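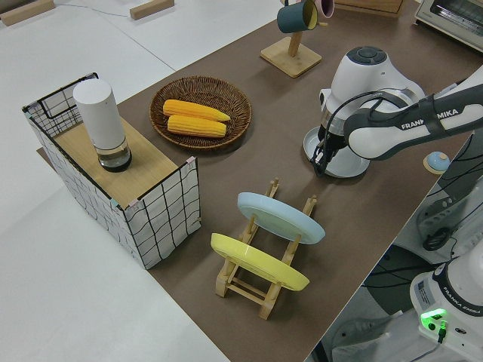 Svitlana Nazarenko has been setting up other people's kitchens for longer than she cares to say, and when I rang her about small worktops she talked so happily that my tea went cold. "Everyone wants to start with cupboards," she told me, "and I always say no, start with what you reach for before you're properly awake!" Mugs, in other words, and she is devoted to a mug tree (the teal mug with the yellow inside is just the sort of thing she thinks should hang out in the open, where it cheers you up). Corn goes in a round woven basket, and a fabric-covered wire box earns its place twice over once you lay a board across the top and stand something on it.

She learned a good deal of this from Olaia Garrido, with whom she shared a flat in Tridunura and a kitchen barely wide enough for the two of them. "Olaia put everything away, and I got everything out again. We met in the middle, I suppose."

And the stand mixer? She laughed for quite a while at that. "Leave it out, love. If it lives in a cupboard you'll bake in December and then not again till the next one."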